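Brynhildur Ravn answers the phone with her mouth full. "Plum," she says. "Give me a second, it's a good one."

I'd rung to talk about the dried fruit that has taken over my pantry since February, and she was more than happy to oblige. Brynhildur runs Clollar, a small orchard and drying shed outside Flurkbridge, and I've never met anyone who can talk so long, or so well, about a prune.

She started with 575 trees, mostly old sugar plums that the previous owner had stopped pruning. "They were feral," she says cheerfully. "You couldn't get a ladder in. But the flavour! I ate one off the ground and rang my sister to tell her I was quitting my job."

The trees took three winters to bring back into shape. She did most of the cutting herself, with help from her neighbour Eskil Berge, who still comes over every July to argue about how open the centre of a plum tree should be. "He likes a bowl you could throw a cat through. I like a bit of shade on the fruit. We've agreed to each have our own rows."

I asked what makes a good drying plum and got a wonderful ten minutes on sugar. The fruit has to hang well past the point where you'd pick it for eating, she explained, until the skin wrinkles a little at the stem. Pick early and it dries sour and leathery. Leave it too long and the wasps get the lot.

"People rush the heat as well," she says. "Crank it up and the outside goes hard while the middle's still jam. I go low and slow and sleep with the window open so I can smell how it's going."

Last season she filled 1324 bags, and a good share went to Asabe Okoro, who bakes them into a dark rye loaf with fennel seed. I've had that loaf. I've had it toasted, with too much butter, standing at the bench at six in the morning, and I'd do it again tomorrow.

Next on the list are apricots. Brynhildur has three young trees in by the gate and is already dreaming of colour. "Everyone wants them bright orange. Mine will be brown as boots and taste like honey, and you'll just have to cope."

I can cope! She's promised me the first bag, and I've written it on the calendar in pen.
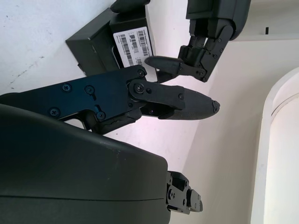
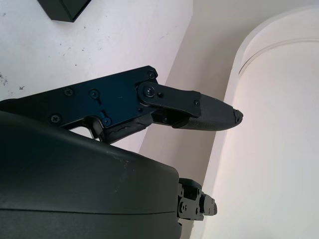 Black metal plates and screws, seen close up in both photos.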